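当サイトではCookieを使用しています。閲覧を続けると使用に同意したものとみなされます。[同意する] [詳細]

2018年3月12日

帰宅遅め。飯は後回し、先にグリッパー。Irkexのサーボ、やっと届いてた。送料込み1,836円。高い。前の安いやつはギアなめたので仕方ない。

交換は30分で済むはずが、ホーンのネジが合わず。手持ちの箱をひっくり返して4本だけ見つかる。ギリ足りた。1本ちょっと斜めに入ってる気がするけど見なかったことに。

配線。Vendovのドライバ基板、端子のラベルが裏にしかない。なんで。逆に挿して一瞬ひやっとする。煙は出ず。セーフ。

Citura(自作の制御スクリプト、名前だけ立派)は開き幅の上限を1,000に戻した。先週いじって忘れてたやつ。原点出しもやり直し。これで指が左右そろって動くようになた。うれしい。

問題は物のほう。積み木だけだとすぐ飽きるし、形が素直すぎて練習にならん。透明なのと光るのが苦手なのはわかってるので、わざとそういうのを家中から集めて段ボールに放り込む。食卓にピンクの布敷いて作業場。椅子は奥に寄せた。
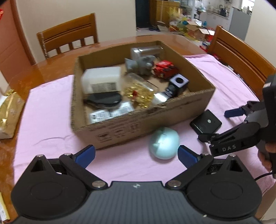
段ボールの中身と青パッドのグリッパー。丸いのは箱の外。

8回やって、赤い車はまあまあ。透明の筒はだめ、つるっと逃げる。金色のが入った容器は持ち上がるけど傾く。パッドの当たる角度か。黒い細長いのは未挑戦。

箱の壁が意外とじゃま。指先が当たって止まる。縁をもう少し切るか、浅い箱探すか。

明日やること
・斜めのネジ
・パッドの角度、少し内向きに
・ログの保存先、またデスクトップになってるので直す
・4月までに手首の回転も。たぶん無理

腹へった。カップ麺。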